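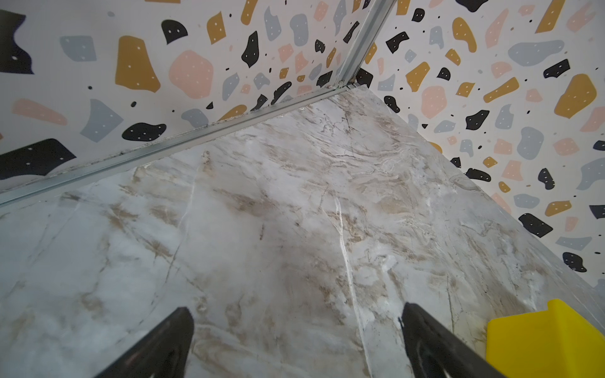

Is It Really Stone? How to Tell When a Pattern Is Pretending
Written by Manju Rawat for the Cillgate Young Makers' pages

People will tell you a floor is marble because it looks like marble. I don't believe them straight away, and I don't think you should either.

Looking like something is easy. A birthday card can look like a tiger. So before we agree that a floor is marble, or that a wall is covered in a fancy stone called terrazzo, let's find out what those things are and then check for clues.

What is real marble?

Marble starts out as limestone, a rock made mostly from the shells and skeletons of tiny sea creatures. If limestone gets buried deep underground, it is squeezed very hard and heated up for a very long time. It doesn't melt. The little grains inside it grow into new crystals that lock tightly together, and then we call it marble.

If the limestone was very pure, the marble comes out white. Most of it wasn't pure. There were bits of clay, sand and iron mixed in, and these make the cloudy patches and the wiggly lines called veins. Iron can give you browns, yellows and reds. Dark grey often comes from carbon.

Some books say every piece of marble is a "work of art". I have seen quite a lot of marble that looked like spilt tea. It is interesting all the same, as the swirls show you where the dirt was.

What is terrazzo?

Say it "ter-AT-so". It's an Italian word, and the idea is a thrifty one. Builders in and near Venice had heaps of broken marble left over from expensive floors. Some of them pressed the chips into something sticky that would set hard, then rubbed the top smooth. You ended up with a speckled floor made of scraps.

Today the sticky part is usually cement or a kind of plastic called resin. The chips can be stone, glass or even seashell. Once everything has set, big grinding machines wear the top down until it is flat, so what you see is lots of chips with their tops sliced off.

And now the pretend sort

Both patterns are printed on all kinds of things: wallpaper, sticky-backed covering, floor sheets, notebooks, lunch bags, phone cases. Shops like to call this "marble effect" or "terrazzo style". Watch out for the words "effect" and "style". They are small words and they are doing a lot of work. "Chocolate flavour" is a cousin of theirs.

Marble prints often begin with a photograph of real stone. That makes them hard to catch, because the veins were real once, on some other slab. Terrazzo prints are often drawn by a designer, and designers get carried away. They choose colours they like, such as mustard, pink and a soft blue. Sometimes they put neat white dots on the chips. I have never met a rock with neat white dots on it, though I'm willing to be shown one.

How to be a surface detective

You only need your eyes and your hands for most of these.

Look for a repeat. A printing machine uses the same picture again and again. Find one shape that is easy to remember, a chip like a boot or a vein like a Y, and hunt for its twin. On a roll of wallpaper the twin may be a long way off. One roll I checked repeated every 60 centimetres, and I had nearly given up. Finding no twin doesn't prove you have real stone. You might be looking at a piece too small to show the repeat.

Look at the edge. In a solid block of marble the pattern carries on down the side. In a print it is only on top, and at the edge you may find white paper, brown board or a join. Don't pick at it to find out! A loose corner that was already loose is fair to look at.

Look at the corners of the room. Where two walls meet, does a chip bend round from one wall to the other? Real stone chips don't fold.

Touch it. Stone often feels cold, because it carries the warmth away from your hand quickly. Be careful with this one. Metal feels cold too, and so does a ceramic tile, and a printed sheet glued on top of concrete might fool you as well. Grown-ups are very fond of the cold test and I think they trust it too much.

Knock on it gently. A thin panel with a gap behind it can sound hollow. Stone on solid ground usually gives a dull little tap.

One clue on its own isn't much. If three clues agree, I start to believe.

Is pretend stone bad?

Some people are snooty about it. I'm not convinced by them either. A real marble slab is heavy, it costs a lot, and somebody has to cut it out of a hillside. It is also fussier than it looks. Lemon juice and vinegar can leave dull marks on it, because acid eats away at the mineral it is made of, called calcite. A printed sheet is light and cheap, and you can change it when you are tired of it.

On the other hand, a print can scratch or peel, and once the picture has worn away there's nothing underneath but plain backing. A good terrazzo floor can be ground smooth again and last for more than 100 years. So when a label says "just like the real thing", ask which part is just like it. The colour? Probably. The weight, the strength, how long it lasts? Probably not.

Try it at home

Make your own terrazzo print. Tear up old magazines into small pieces, some rounded and some pointy. Stick them on pale paper with gaps between them, then dab tiny black specks in the gaps with a felt-tip. For marble, wet a sheet of thick paper, drop on watery grey and brown paint, let it spread, and draw thin veins with the edge of a bit of card when it is nearly dry.

Then put your paper next to a printed one and ask somebody which looks more like rock. Remigiusz Kozłowski's class at Wultmont tried this in February and picked the wrong answer quite a few times.

Words to know

Vein: a line of a different colour running through rock.
Calcite: the main mineral in marble.
Resin: a sticky liquid that sets hard.
Repeat: the distance before a printed pattern starts again.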